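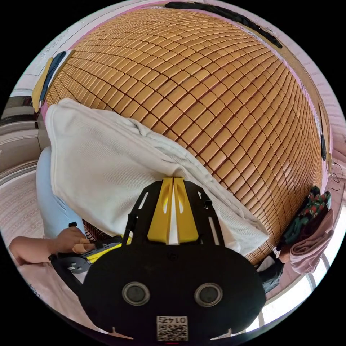

**Bamboo tile mat vs. cooling sheets, and what do you do about blankets?**

**mossy_porch**
Okay so I finally gave up on running the AC all night and put one of those bamboo tile mats on the bed. We're upstairs in an old building in Cevton and the bedroom just holds heat. First night I was sure I'd made a mistake (it's HARD, you feel it in your hips), but by the second week I was sleeping straight through until the alarm. My problem is blankets! I can't sleep without something on me, even in a heat wave, and everything slides right off the tiles. What are you all using?

**tinroof22**
Thin cotton, nothing fuzzy. Anything with a rib or waffle to it lets some air in. I had a fleece throw on mine for one night and woke up soaked.

**gladys_was_here**
I'll be the grump. I had a tile mat for 3 summers and it pinched my arm hair, pulled threads out of every shirt I slept in, and clacked whenever I rolled over. Sold it and bought the Galtine sheets. Softer, quiet, go in the washer. Never looked back.

**tinroof22**
> clacked whenever I rolled over

Mine doesn't make a sound. Was yours on top of a soft mattress? On a firm one they lie flatter.

**gladys_was_here**
Firm mattress, thanks. It clacked.

**mossy_porch**
Ha, mine is somewhere in between. It ticks a little. I did try a friend's Galtine set and it felt great for an hour and then it was just a warm sheet.

**pevadholm_nights**
Humidity matters more than any of this. Over here in Pevadholm it's sticky until October, and sheets just hang on to the sweat. With the mat I wipe it down in the morning with a barely damp rag, dry it right away, and prop it up by the window while I have coffee. Do NOT soak it. I ruined a Verbruggen mat that way, the cords rotted and I was finding tiles under the bed for months.

For the blanket, tuck the foot end under the mattress. Fixed the sliding for me.

**gladys_was_here**
So wiping down your bed every morning is the easy option. Got it.

**pevadholm_nights**
Takes me 2 minutes! I've spent longer looking for the dryer sheets.

**mossy_porch**
Tucked the foot end in last night and it stayed put until almost 5 am. Trying it with a lighter blanket tonight. Does anybody put a sheet over the mat, or does that defeat the purpose?

**tinroof22**
Defeats it, for me anyway. I just wear long pajama pants.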